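Wevbridge Makers & Automation board > Arm projects > Data collection

Thread: mixed layouts or one layout, when is it enough?

Doing the table setting task again for the Rutthorpe arms. Amber pieces and the black ones, green pegboard in the middle, two arms. Need a view on layouts before I do the next lot. Overhead first, wrist view further down. 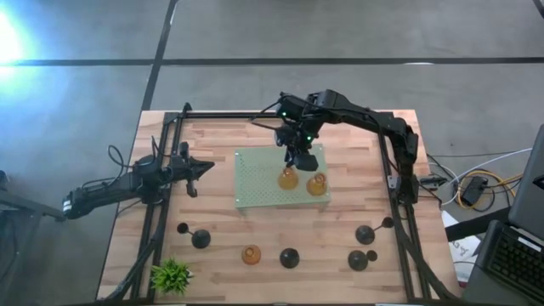
Posted by pegboard_pete_no · January 26, 2026 · 11 replies

So. 400 episodes in, all teleop, 30 seconds cap on each. Two amber ones on the board, third on the wood with the black bits, then you bring the rest over. Trained on that and it does ok if I start the pieces where I always start them. Move the near one a hand's width and it goes to the old spot and grabs air.

I think I need more starts. The other person on this rig thinks I need more of the same until the grasp is solid, then spread out. We can't both be right and we share one disk.

Also – the ball and stick pieces. Left arm or right arm? At the moment whoever's operating picks. Is that bad

latchkey77 wrote:
Yes it's bad. Pick a rule. Left of the board left arm, right of the board right arm, write it on a bit of tape. If two people do it two ways the policy sits in the middle and dithers. Had exactly this with the Ditesow drawer task, lost most of May to it.

moss_and_solder wrote:
disagree a bit. if the data has both and theres enough of both it copes. depends what you're training. What you don't want is one operator = one arm, then it learns the operator

latchkey77 wrote:
"enough of both" is doing a lot of work there. 400 isn't enough of both.

pegboard_pete_no wrote:
Ok rule it is. And layouts?

half_a_hinge wrote:
Spread now. Don't wait. Everything you record at one start is teaching it the start, you'll have to drown it out later. I do a new layout every episode, throw the pieces down, no thinking, go. Boring but works. The plant too btw, if it's always bottom left in the overhead it's a landmark. Shift it or take it off the table.

moss_and_solder wrote:
Throwing them down isn't random though, people are tidy. You'll get a row along the near side every time, same as in your overhead. Print a list of positions off a script and follow that.

pegboard_pete_no wrote:
Fair, it is a row. Didnt notice I was doing it.

Wrist cam now, this is what I was going to ask about second.

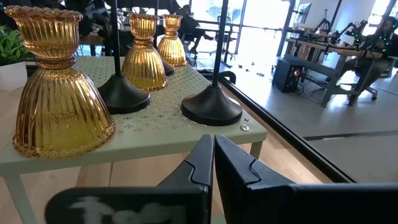
Wrist view, three amber pieces on the board and the black stands between them

The near piece takes up loads of the left side. The poles run out of the top so from here the arm can't see where they end. And you get the whole room behind, windows, desks, people sitting down, the other bench with its green lights. Crop it or leave it?

half_a_hinge wrote:
Leave it. Room changes, people move, light changes, all free variety.

latchkey77 wrote:
No. Crop the top. It's free variety only if you record on lots of different days and times. Do it all in one afternoon with that window behind and it'll learn the window. Amber glass with daylight coming at it is horrid enough as it is, look at the highlights on the ribs.

half_a_hinge wrote:
crop the top and you lose more of the poles?? he's already short on poles

latchkey77 wrote:
Overhead has the poles. That's what it's for.

moss_and_solder wrote:
Both right, do random crops in training and keep the raw files whole. Never crop on disk. We had 2,249 episodes from the Arnardóttir set saved cropped and there was no getting the rest back.

pegboard_pete_no wrote:
Raw stays whole then, crop in the loader. Plan is 500 more, scripted starts, arm rule on tape, spread over mornings and evenings, plant moves. Will keep the old 400 in for one run and out for another and see.

half_a_hinge wrote:
bet you out wins

latchkey77 wrote:
In wins, if you weight them down. Post the numbers either way pls, and label which operator did which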